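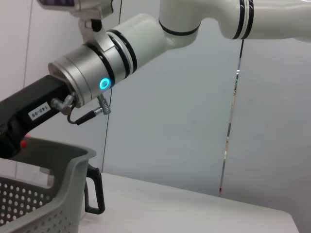

Cloretti Refinishing takes in furniture, doors, lamps and small metal pieces at our shop in Prurcombe and sends them back with a new finish. Most of the questions we get by phone are about color and shine, so those come first on this page. Shine matters more than people expect. Glossy white with thin black rings and a section of satin silver metal is a mix we can do on a lamp or a bar stool, and the three surfaces will look quite different under the same light even if they are equally clean. If your question isn't answered on this page, call the front desk and ask for Zerrin Başaran.

What is the difference between matte, satin and gloss?

Sheen is how much light a dry finish reflects. Matte reflects very little and hides small dents. Satin has a soft shine and is the one most people pick for dressers and kitchen chairs. Gloss reflects the most and is the easiest to wipe down, but it shows every flaw in the surface under it. We spend more time sanding for gloss, and the price reflects that.

How many colors do you offer?

There are 32 standard colors on the shop card. Each one comes in matte, satin and gloss. You can take a card home for free. Custom colors can be mixed from a paint chip or a sample of fabric, for an added charge.

Will the color match what I see on my screen?

Probably not exactly. Phones and monitors all show color a little differently. Please choose from a painted card, in the room where the piece will stand, once by daylight and once with the lamps on.

Do you work on both wood and metal?

Yes. We do not work on wicker, leather or upholstery. If a chair has a padded seat, take the seat off before you bring it in, or ask us to do it when you drop off. We will bag the screws and tape the bag to the seat.

How heavy can a piece be?

We can lift and hang pieces up to 100 pounds. For anything heavier, call first. A large wardrobe or table can often be done in parts if it comes apart.

Can I have more than one finish on the same piece?

Yes. Two finishes are common, such as a painted base with a clear top. Where two colors meet, we mask by hand. A clean line needs a firm edge or a groove to follow, and old carved pieces with worn edges may show a slightly soft line. We'll point this out at drop-off if we see it.

How long does it take?

Standard work takes two weeks from the day you approve the color. Custom colors take longer, depending on when the sample is approved. June is our busiest month and we stop accepting rush jobs then.

Do you strip the old paint first?

Only when it needs it. Sound old paint can be cleaned, sanded and painted over. Paint that is peeling, cracked or very thick has to come off. Ekkachai Khamphan looks at each piece before we send you a quote and will write "strip" or "sand" on the form, along with any repairs he thinks are needed.

What if my furniture might have lead paint?

Tell us before you bring it. Do not sand or scrape it at home. We send pieces with suspected lead paint out for testing and will not start until we have the result. The test fee is listed separately on your quote, and you pay it even if you decide not to go ahead.

Can you repair scratches on something you finished earlier?

Usually, yes. Matte and satin can often be touched up in one spot. Gloss is harder to blend, and in many cases the whole panel has to be redone. Bring your old invoice if you still have it, as the color code is printed on the back.

What about hinges, knobs and handles?

Please remove them if you can. If you want them refinished, put them in a labeled bag. We can paint or clear coat most metal hardware. Brushed metal can be brushed again to bring back an even grain, but plated hardware can't, as the brushing goes through the plating. If you are not sure which you have, leave a piece with us and we'll check.

How should I care for a new finish?

Dust with a soft dry cloth for the first month and don't set anything heavy on the surface during that time. After that, use a damp cloth with a drop of dish soap and dry it right away. Avoid furniture polish, scouring pads and glass cleaner. Use felt pads under lamps and vases, and check them now and then for grit.

Do you pick up and deliver?

We do not have our own truck. Many customers use Carvalho, and they know our loading door. You book and pay them directly. Please let us know the pickup day so that we can have the piece wrapped.

How do I pay?

Half is due when you approve the quote and the rest when you collect. We take cards, checks and cash. Quotes given before 15 August 2023 used the old price list and have expired, so ask for a new one if yours is from before that date.

Where do I park?

Use the lot behind the building, on the Zakum Street side. The front spaces belong to the bakery. Ring the bell at the loading door and someone will come out with a cart.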